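Chapter 7
Clearing the Shared Table

Most advice on shared tables begins with a promise. Clear the surface, the reader is told, and the work will go better, the people around it will get along, and the whole room will seem larger. I have read a good deal of this advice and I am not convinced by much of it. The claims are stated with confidence and rarely tested, and when they are tested the test is usually a survey filled in by people who had just spent an afternoon tidying and were feeling pleased with themselves.

Take the Stodmont office study, which still turns up in training handouts. Staff in two rooms were asked whether a clear table helped them find things. Up to 70 percent said it did. The study did not ask them to find anything. Joar Blomqvist, who repeated the exercise some years later with 702 workers, added a simple search task and got a much duller result: people found an item quickly when they knew where it was kept, and slowly when they did not, whatever the state of the table. His paper is cited far less often than the first one.

This chapter takes a narrower view. It asks what a group needs to agree on before it clears a table that several people use, and it leaves the question of happiness to others. By the end you should be able to sort the contents of a work surface by where each thing goes next, write a short rule for items with no clear owner, and say what is wrong with the phrase "a place for everything."

The phrase sounds harmless. The trouble is that it treats all objects alike. A stapler can have a place. A half-finished drink cannot, or at least not for long, and a wrapper has only the bin. Busisiwe Rampersad calls these passing items, and in her account they make up most of what people complain about when they say a table is messy. I think she overstates it - her notes come from a single workplace - but the term is useful and we will keep it.

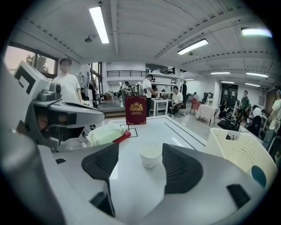 Sorting by type is the method most handbooks teach, and it is the one I trust least. It puts paper with paper and plastic with plastic, which suits a recycling center and hardly anyone else. Consider a white paper cup and a dark red booklet on the same white table. Both might be called paper goods, yet the booklet, with its gold crest, would go back on a shelf, and the cup is a passing item. The crumpled pale green and white plastic bundle is harder. It could be a wrapper or it could be a bag with something inside, and a rule that sends all plastic to the bin would settle the matter before anyone had looked.

The white plastic basket raises another problem. Baskets are popular with tidying experts, and a basket does clear a surface. It also moves the decision somewhere else. We return to this in Section 7.3, where Kagiso Sibiya's objections to the "catch-all" are set beside the case in its favor.

7.1 Where does it go next?

Begin with the object and ask for its next stop. Do not ask what it is made of or who brought it. Write down the answer, even when the answer is "unknown."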